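Was wir den Namen schulden

Vor meinem Elternhaus stand, und steht noch, das Denkmal der Gemeinde, ein grauer Stein mit einer Umfassung aus niedrigen Ketten, auf denen wir als Kinder geschaukelt haben, bis jemand aus dem Fenster schimpfte. Ich habe Jahre gebraucht, bis ich die Namen darauf überhaupt gelesen habe. Sie waren eben da, so wie der Brunnen da war und der Kasten mit dem Streusand. Und wenn ich heute lese, dass man in unserem Gemeinderat wieder darüber spricht, den Stein an den Rand des Friedhofs zu versetzen, weil der Platz für Parkbuchten gebraucht wird, dann merke ich, wie sehr mir das gegen den Strich geht, obwohl ich doch jahrelang selbst achtlos daran vorbeigelaufen bin.

Ich möchte hier gar nicht gegen Parkplätze schreiben. Meine Knie sind auch nicht mehr die jüngsten, und wer am Morgen zum Bäcker will, der soll bitte irgendwo halten können. Mir geht es um etwas anderes, nämlich um die Frage, ob ein Gedenkort mitten im Alltag stehen darf, wo die Leute ihn übersehen, oder ob er an einen stillen, würdigen Platz gehört, den dann freilich kaum einer mehr aufsucht. Der Plan, den das Büro Barros vorgelegt hat, spricht sich für die stille Lösung aus, mit Hecke, Bank und einer Tafel. Er ist liebevoll gezeichnet, das will ich ausdrücklich sagen, und ich habe ihn mir im Rathausflur lange angesehen.

Trotzdem überzeugt er mich nicht. Ein Denkmal, an dem man vorbeigehen muss, arbeitet langsam. Es nimmt einem übel, dass man nicht hinschaut, und an irgendeinem Nachmittag, wenn man auf den Bus wartet und das Telefon leer ist, schaut man dann doch. So ist es mir ergangen, mit sechzehn oder siebzehn, im Nieselregen. Zwei Brüder standen da untereinander, derselbe Nachname, zwischen den Sterbedaten kaum vier Monate. Den Nachnamen kannte ich, er stand bei uns in der Straße an einer Klingel.

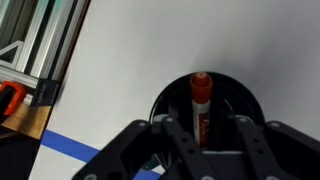 Von da an habe ich die alte Frau hinter dieser Klingel anders gegrüßt, ohne je ein Wort darüber zu verlieren. Gefragt habe ich sie leider nie, und das gehört zu den Dingen, die ich mir heute vorwerfe – man denkt ja in dem Alter, die Leute blieben ewig wohnen, wo sie wohnen.

Im vergangenen Sommer war ich ein paar Tage in Grolstead, eigentlich der Küste wegen, und bin dort in eine kleine Feier geraten. Man hatte neue Grabsteine gesetzt für Männer, die nach dem Ersten Krieg heimgekommen und dann arm und ohne Stein begraben worden waren, 12 Steine, alle gleich, helles Material, schlichte Schrift. Es gab eine kurze Ansprache, die der Wind zur Hälfte mitnahm, und danach Tee aus großen Kannen. Was mich gerührt hat, waren die Urenkel, die eher verlegen vor den Steinen standen und nicht recht wussten, wohin mit den Händen. Sie hatten diese Männer nicht gekannt, ihre Eltern auch nicht. Und doch sind sie gekommen, manche von weit her, und haben sich hingestellt.

Ich weiß schon, was man einwenden kann. Auf solchen Steinen stehen nicht lauter Helden, und wer das Wort vom Heldentod noch im Ohr hat, der darf misstrauisch sein, ich bin es auch. Unser eigener Stein trägt eine Inschrift, die heute wohl niemand mehr so in Auftrag geben würde. Aber gerade deshalb gehört er dahin, wo man sich an ihm reiben kann. In Tratton hat man vor einigen Jahren eine zweite Tafel danebengesetzt, die ruhig erklärt, wer das Denkmal errichtet hat und wessen Namen darauf fehlen. Das hat, soweit ich weiß, weniger gekostet als jede Versetzung, und gestritten wurde darüber auch, aber immerhin vor dem Stein und mit Blick auf die Namen.

So etwas würde ich mir für uns wünschen. Den Stein stehen lassen, die Ketten meinetwegen neu streichen und eine Tafel dazustellen, an der die Schule mitschreiben darf. Wenn dabei zwei Parkbuchten verloren gehen, laufe ich gern das Stück von der Kirche herunter. Im August soll der Entwurf noch einmal öffentlich ausliegen, und ich werde hingehen und das alles vermutlich noch umständlicher sagen, als ich es hier geschrieben habe.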